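Last updated: October

Notes from the Tunitz open afternoon

The Drekham train was late, so I missed the welcome talk and caught the coffee, which I count as a win. Tunitz opens its software floor once a year and had let in 265 of us, most of whom seemed to have come for the planner, Isance, or for the biscuits.

The tour starts in a corridor with a screen showing Isance's job queue. It is a list of coloured bars and it held my attention far longer than it should have. Each bar is a motion request. Green means a path was found, amber means one was found grudgingly, and red means the planner gave up after 300 milliseconds and asked for something easier. I know the feeling.

After that come the two-arm benches. Both arms share one planner, and every path has to be checked against wherever the other arm means to be by then. The current task is sorting small hardware with a compartment box, which sounds like a wet afternoon in a shed until you ask how the software decides which arm goes in first. For now it is a priority rule with a tie-break. The tie-break has a configuration page of its own, with 18 settings, two of them marked "do not touch".
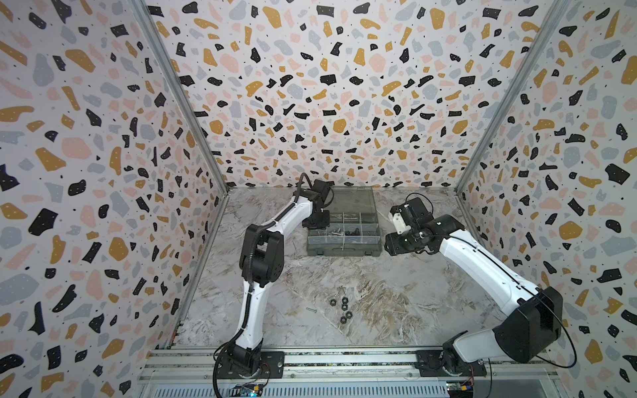 A visitor from Figueroa wanted to know why anyone would plan for both arms together when you could lock the space over the box and let them take turns. Figueroa had done it that way for years, he said, and slept well. The reply was that turn-taking is fine until one arm fails to get hold of a nut and tries again with the lock still in its pocket, so to speak. He wrote this down without looking persuaded.

Perception had the smallest room and the longest queue. Their complaint was shiny metal: a screw catches the light and the pose estimate flips end for end. They keep a folder of 351 such flips and replay the lot against each new build. I asked to see the worst one and was shown four, as opinion was divided.

The tooling talk was last, in a room with no windows, and was mainly about log files. I enjoyed it more than I'd like known. They can now scrub through a failed run with the planned path and the measured one side by side, and the gap between them shaded in pink.

Take the earlier train, and bring a jumper for the tooling room.

We use cookies to remember your settings. Accept or manage.

Contact | Copyright, all text the author's own | Back to top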